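Guarda e conservação de documentos em casa durante um processo judicial

Recomendações práticas para arguidos, testemunhas e familiares
Gabinete de Informação ao Cidadão da Bikolico
Atualizado em 5 de setembro de 2023

A pessoa notificada para prestar declarações, entregar contas ou comparecer em audiência reúne em poucos dias um volume considerável de papel. As indicações seguintes dizem respeito à arrumação doméstica desses documentos e não substituem o conselho de um advogado.

Antes de começar

Nenhum documento relacionado com o processo deve ser destruído, rasurado ou emendado, ainda que pareça repetido. As notas à margem fazem-se em folha separada. Os agrafos originais mantêm-se; se estiverem enferrujados, intercala-se uma tira de papel sem acidez.

Separação e numeração

Convém formar quatro maços: notificações, correspondência, extratos e contratos. Cada maço recebe uma capa com a data do documento mais antigo e a do mais recente. A numeração faz-se a lápis macio, no canto inferior direito de uma cópia – nunca no original.

Uma caixa de arquivo corrente não deve levar mais de 700 folhas. Acima desse limite o fundo cede e as folhas inferiores ficam vincadas. Para dossiês de argolas, o Gabinete aconselha um máximo de 30 separadores.

Lugar de guarda

Os documentos guardam-se em armário fechado, longe da cozinha, da casa de banho e de paredes exteriores. A prateleira mais baixa deve ficar a 38 centímetros do pavimento, altura que facilita a limpeza e protege o papel em caso de pequena inundação. Em fevereiro, mês de maior condensação em muitas habitações, recomenda-se abrir o armário uma hora por dia.

As saquetas de sílica trocam-se quando o indicador muda de cor. Não se utilizam naftalina nem ambientadores.

Limpeza do compartimento

O pó retira-se com pano seco de microfibra, de cima para baixo. Em pavimentos de pedra polida aplica-se apenas detergente neutro bem diluído, com a esfregona torcida; o vinagre e o limão atacam o mármore. As caixas só regressam ao lugar com o chão completamente seco.

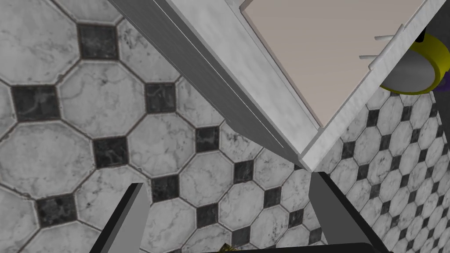 Pavimento com ladrilhos octogonais e pequenos quadrados pretos.

Documentos molhados

As folhas molhadas não se separam à força. Colocam-se sobre papel absorvente branco, em local arejado e sem sol direto, e o papel absorvente substitui-se de duas em duas horas. O secador de cabelo deforma as folhas e pode apagar carimbos.

Cópias e saída de originais

Sempre que um original saia de casa, deixa-se no seu lugar uma folha com a data, o destinatário e o motivo. O recibo de entrega no tribunal ou no escritório do advogado junta-se a essa folha.

Texto preparado por Larasati Manurung e revisto por Hemant Mathur. Ficha doméstica n.º 889.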